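Facilities and Equipment News
Feb 17, 2019

Revised Care Schedule for Hand-Held Grippers

The Illero equipment office has adopted a revised care schedule for the parallel-finger grippers issued to its home handling program. The schedule takes effect with the next round of loans and replaces the sheet that has been packed in the carrying cases until now. It applies to every unit drawn from the Stidden store and to the 2 spare units kept at Plenton.

The largest change concerns the finger pads. Pads were previously replaced on request, and units came back with very different grip from one finger to the other. Under the new schedule both pads are replaced together after 600 closures, and the date is entered on the card inside the case lid. Borrowers should not trim, glue or turn a pad. A pad that has begun to lift at the corner is to be reported, and the unit set aside until it has been refitted.

The linkage is to be inspected at the start of each working day. With the fingers open, the borrower should move each plate gently by hand and check for side play at the pivots. Fasteners found loose may be tightened with the driver supplied. Thread compound is applied only in the workshop. Lint is a frequent cause of slow closing in units used on bedding and clothing, and should be removed with the dry brush. Oil must not be used near the pads.

After any pad change, the unit is to be tried on soft goods before it goes back to regular work. A glove is suitable for this purpose. It should be taken near the middle, lifted upright and held for a slow count, then released and taken again. The trial is carried out 3 times.
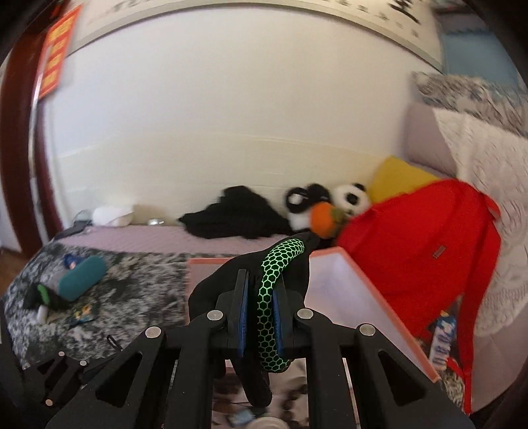

Units that let the item slip during the trial should be returned to Stidden with the card completed. The workshop will check finger alignment first, then pad seating, and will return the unit by the regular delivery. One gripper reached 3,666 closures last year on its original linkage, and the office sees no need to replace linkages on a fixed date.

Replacement pads are ordered through the Mohammed parts counter, using the number printed on the case card. Orders for the May loan period should be placed early. Copies of the revised schedule are available from the equipment office and will be included with each new loan.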